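Snacks and small packages by post: customs form question
Zaniteo Forum > Sending and receiving > Parcels abroad

yasir_marwat
2 January 2022
Hello everybody. I want to send a box of snacks to my cousin who studies abroad. In total it is 3 kilos, mostly chips, roasted chickpeas and dry biscuits. On the customs form I wrote only "food" and the clerk gave it back to me. She said each kind must have its own line, with weight and value. Is this normal? Last February the same office accepted one word.

Rind
It is normal now. Write each kind separately – "potato chips, 8 bags, 200 g each" – and put the value next to it. "Gift" is not a description of the goods, it is only the reason for sending.

tutport_lena
I don't agree that it must be so detailed. I send sweets to my sister all the time and I write "confectionery" with one total weight. My parcels arrive.

Rind
They arrive until one doesn't. Mine was held for weeks for exactly this, and then came back to me with the corners crushed.

yasir_marwat
Thank you both. I have started again with the packing and I am making the list while I put things in.

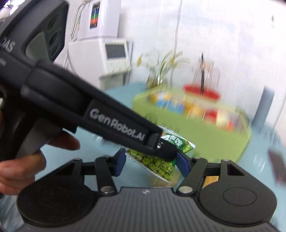
Should the packages stay sealed, or can I move everything into one big bag to save space?

Keep them sealed in the original packaging. The ingredients are printed there, and an opened bag is often refused.

tutport_lena
On this I agree with Rind's side. But please don't fill the box to the top, the bags of chips have air inside and they need a little room. I put a towel on top.

kundutmont
A towel must be on the form too, if you are strict :)
More important: check if meat flavor is allowed in that country. Some refuse anything with real meat powder, even 100 grams of it.

tutport_lena
For chips? I never heard of this. I think you mean dried meat.

kundutmont
No, I mean flavored snacks. Read the ingredients on the back and compare with the list on the website of the customs there.

yasir_marwat
I will take out the beef ones and eat them myself. The form has now its own line for each kind, and I go to the post office tomorrow morning.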